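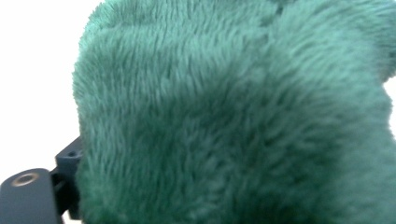 Green plush, long pile.

Skalavance 187 Sideline Sock
Made by Bultgate for team equipment rooms

The Skalavance 187 is an over-the-calf football sock for practice and game use. It is knit on 187-needle machines, with a terry foot and a flat-knit leg. The leg has no stripe, logo or lettering, so teams can add their own marks where league uniform rules allow it.

Construction
Heel and toe: reinforced, hand-linked toe seam
Arch: two-way elastic band
Cuff: double welt, 896 stitches per inch of band height in the Pro version
Colors: white, black, navy, scarlet

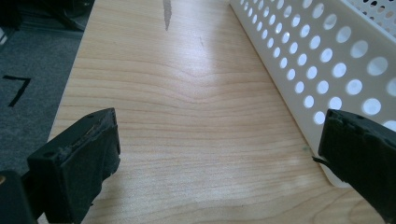 Sizes run from youth to adult XL. Order by shoe size. Players between sizes should take the smaller one, as the leg relaxes slightly after the first few washes. Wash inside out in cold water and tumble dry on low. Do not use bleach on scarlet or navy.

Ordering
Minimum order is 100 pairs per color. Orders of 2000 pairs or more ship direct from the Hou mill on pallets. Smaller orders ship in cartons from the Floltuvora warehouse. Team orders for the fall season close in July.

Unworn pairs may be returned in the original bands. Socks with heat-applied numbers or other custom marks are not returnable.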